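Folding Elasticated Trousers: Guidance for Household Linen Staff

Issued by the Lorico Residence, Domestic Services
Guidance sheet 7
Last revised November 28, 2025

Purpose

This sheet sets out the method for folding trousers with an elasticated waistband, including pyjama bottoms, lounge trousers and light sports trousers. It applies to staff in the Celton and Peñalver wings. Trousers with a zip, belt loops or pressed creases are covered by a separate sheet and should be hung.

Before you start

Garments must be fully dry. Check the waistband in particular, as gathered fabric holds damp longer than the legs. Anything that still feels cool to the touch should go back on the airing rack.

Choose a flat, clean surface at waist height. A table is preferable to a bed. Wipe the surface with a dry cloth and clear enough space to lay out one garment at full length. Wash and dry your hands before handling pale items.

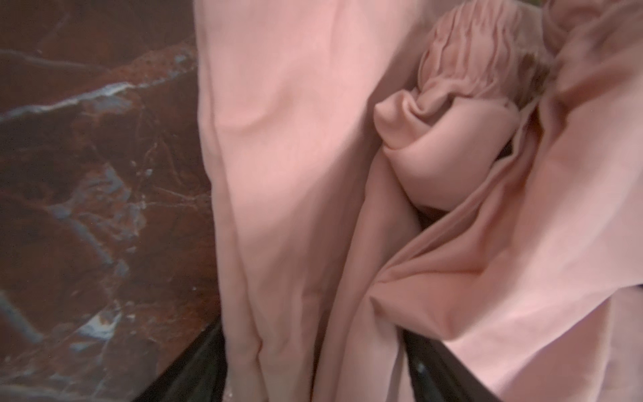

Polished stone is a good surface for this work, provided that it is clean and has been wiped dry. Fabric slides easily across it, so small adjustments can be made without lifting the garment. Light cloth also shows up well against a dark top: soft pink on reddish-brown marble, for instance, leaves the edge of the fabric easy to follow by eye. On a pale or patterned cloth the same edge can be difficult to find. Where stone feels too slippery, lay a cotton towel underneath.

Step 1. Find the waistband

Pick up the garment and locate the elastic by touch. Hold it at both side seams, with the label at the back and facing you. Shake the trousers once, firmly, so that the legs drop. If a leg has turned inside out, reach down through the waist, take hold of the hem and draw it back through.

Step 2. Lay the garment down

Lower the trousers on to the table, hems first, and finish with the waistband at the end furthest from you. Place one leg on top of the other so that the inside seams meet. Smooth the cloth from the waist towards the hem with the flat of the hand.
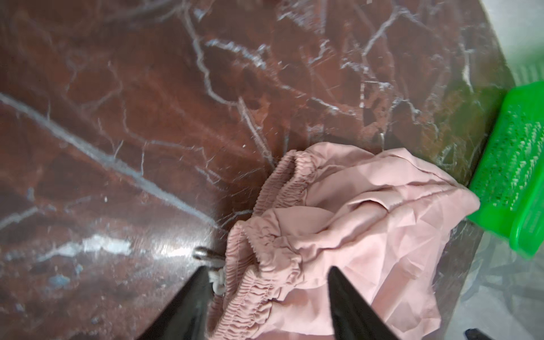
The waistband requires more care than any other part of the garment. Elastic draws the cloth into tight gathers and, when trousers are put down in a heap, it tends to stand open as a loop, as it does on the pale pink pair on the marble. Close the loop before folding. Bring the front edge against the back edge, pinch both ends and let the elastic settle at its natural width. Do not stretch it to match the hips. It will spring back and pull creases into the panels beneath.

Step 3. Fold

Tuck in the point of fabric at the seat so that the long edge is straight. Bring the hems up to the base of the waistband, leaving the gathers uncovered. Fold in half once more. The finished piece should lie flat, with the waistband on the outside.

Very light fabrics may slip open at this stage. Roll these from the folded end towards the waist.

Step 4. Store

Place folded trousers in the drawer with the waistband facing forward. Shelves in the Zundell linen room take no more than 11 pairs to a stack. Rolled items belong in the shallow drawers only.

Creased items

Small creases can be removed by hand while smoothing. For deeper creases, use a cool iron on the reverse of the fabric and stop short of the elastic. Never iron on a stone or varnished surface. Ironing boards are kept in cupboard 200.

Marks and damage

Examine pale garments in good light and open out the folds, where shadow can easily be mistaken for a stain. Set aside any item with a confirmed mark, a loose seam or slack elastic, and enter it in the repairs book under the resident's room number.

Questions about this sheet should be addressed to Noelia Pacheco, Domestic Services, extension 744.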